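Home | Reviews | Workshops | Visits | Contact

Nadar hand gripper: tried at the Trunbridge open day

I went to the Trunbridge open day in January to try the Nadar, a gripper you hold and move yourself so that a robot can learn the work later. The visit took 3 hours and the task was clothes on a bed.

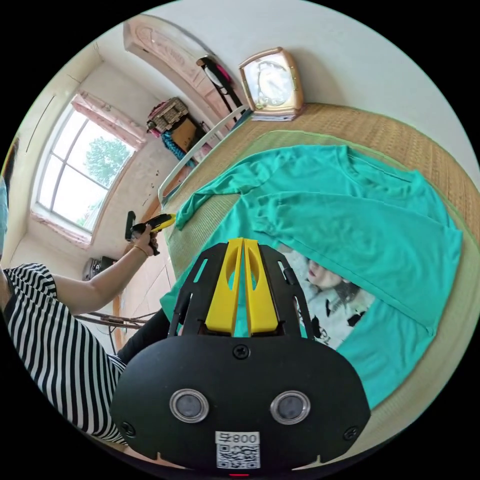

Words by Rostam Parsa | Visits

The two yellow fingers are tall, with a long oval opening in each. They close gently, and a sleeve is easy to catch by the cuff. A flat hem is harder. I needed many tries before I could lift only one layer, and the teal shirt did not forgive me when I pulled too quickly.

The body is black and quite wide at the front. After 11 shirts my wrist was tired. Jade Bloxham, our guide for the day, told me to keep my elbow low, and this helped a lot. She works with one in each hand, which I could not learn in one afternoon.

The price is 2,653 dollars for a pair, and the spare fingers are extra. For a school I find it too much. For a small lab like the one in Nusholm, I would recommend it, but ask first for a softer handle. The colour of the fingers is easy to follow with the eye, and I liked that.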